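**FOR RELEASE IN JULY**

# Narari puts its hand-held grippers through a side-by-side trial, and we're sharing what we learned

*Gumthorpe* – Hi from the Narari bench! We're a small outfit that makes hand-held gripper tools, the kind you carry around and squeeze yourself while a camera on the tool records what the fingers are up to. We've just wrapped up the longest comparison we've ever run, and I've been itching to write it up (I ran the trial, so I get to do the press release too).

The short version: we tested two finger sets, the Steltia soft finger and our own older hard finger, on ordinary household jobs. We logged 2952 grasps in all. Steltia is the new line, and it goes on sale this Friday.

## Why we went with housework

Our first test plan was all blocks and pegs. Blocks are great, they sit still and they're the same every morning, and after a while every finger we own could pick one up. Cloth is a whole different animal! It sags, it slides, it bunches up under the tip, and if you grab two layers when you wanted one you often don't find out until the fold is ruined. So we threw out most of the plan and wrote a new one with 15 tasks in it, heavy on towels, sheets, pillowcases and blankets, plus a few kitchen jobs to keep us from going cross-eyed.

Each task was done with both finger sets on the same tool body, with the same camera setting and the same people squeezing. We swapped the order every session so that nobody's tired wrists got blamed on the wrong finger.

## What came out of it

The Steltia finger won on cloth, and by more than I'd guessed. Out of 579 single-layer edge pinches, it held on to the end of the move in all but a handful, and the hard finger dropped enough that we stopped placing bets on it. The difference was biggest on thick trim and on slippery sheets.

The hard finger still won on small stiff things. Bottle caps, pens, a spoon lying flat on a counter: it gets under them faster, and I'd still reach for it if that was my whole day. We're keeping it in the catalog, and both sets screw onto the same bracket, so you can change over between sessions.

We also tried two camera lenses, and I had a strong opinion going in (I wanted the narrow one, it's sharper). The wide lens beat it for our kind of work. With the narrow lens the tips were lovely and crisp, but as soon as the cloth went up in the air we lost the other end of it, and then the recording wasn't much use for a two-handed fold. The wide one bends every straight line in the room and I've made my peace with that. It keeps the fingertips, most of the cloth and often the other person in view all at once, and you can correct the curve later if it bothers you.

## Two tools, one blanket

The part of the trial I enjoyed most was the shared jobs, with one gripper on each end of something big. Blankets gave us the most trouble of anything on the list. One end goes up, the weight shifts, and whoever has the lower edge has to keep a pinch on it without yanking the whole thing loose.

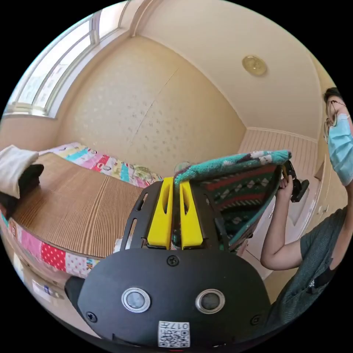
We ran 100 of these two-tool lifts and learned a few things the solo tasks never showed us. People pull harder than they think when they can feel somebody on the other end. They also talk a lot ("up, up, wait, now over"), and we ended up writing down the phrases that worked and handing them to the next pair. And a fuzzy border needs a slower close than a flat hem, or the fingers ride up over the pile and let go a second later. That last one is going straight into the user guide.

There's stuff we still want to fix. The trigger is stiff for smaller hands after an hour or so, and changing fingers takes longer than it should because the screws are tiny. Both are on the list for the next version. We haven't tested with wet laundry yet either, so please don't take our word on that until we have.

## Where to get it

Steltia fingers are sold in pairs through the Narari shop, and they fit every hand-held body we've shipped. The wide lens is an add-on for older tools and comes standard on new ones. Rawashdeh is handling orders and returns for us, same as before, so if you already have an account with them you're all set.

The task sheets and the full grasp log are free to download from our site. If you run the same tasks with another gripper, please send us your numbers, even if they make ours look bad!

**Press contact:** the Narari press desk, Gumthorpe. Loan sets are available to reviewers on request, with both finger sets and both lenses in the case.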